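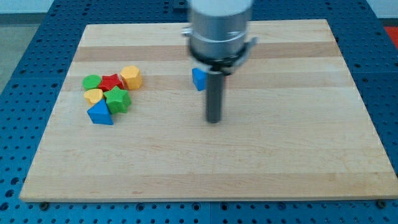

Grutura

Grutura is a protein ingredient made by fermenting brewery leftovers with a filamentous fungus. It is produced in Merncombe by Ganotholm, a food biotechnology company that began as a supplier of yeast to bakers and has never quite stopped mentioning it.

Production

Spent grain arrives from local breweries, is milled and treated with enzymes, and goes into a fermenter as a sweet brown broth. The fungus is then left to eat. After 20 hours the growth is strained off, heated to reduce its RNA content, and pressed into pale sheets with a fibrous texture and very little taste. The company calls the flavor "neutral." Early tasters preferred "damp envelope," and the recipe was revised in September of the same year.

The pilot plant ran a single 200-liter vessel. Its replacement, the Kaczmarczyk line, holds 3,976 liters, a figure printed on the tank, the brochure and the staff mugs. It is named after the street on which the plant stands.

Uses

Most Grutura is sold to manufacturers of pies, dumplings and meatless sausages, where it is usually listed as "fungal protein." A version for home cooks was sold in Merncombe shops for one summer. Of the 1,200 packs made, a fair number went to employees.

Reception

Reviewers have praised the texture and been polite about the rest. The name has caused more trouble: Ganotholm maintains that it means nothing in any language, while several customers have written in to suggest otherwise.

See also

Mycoprotein
Single-cell protein
Brewer's spent grain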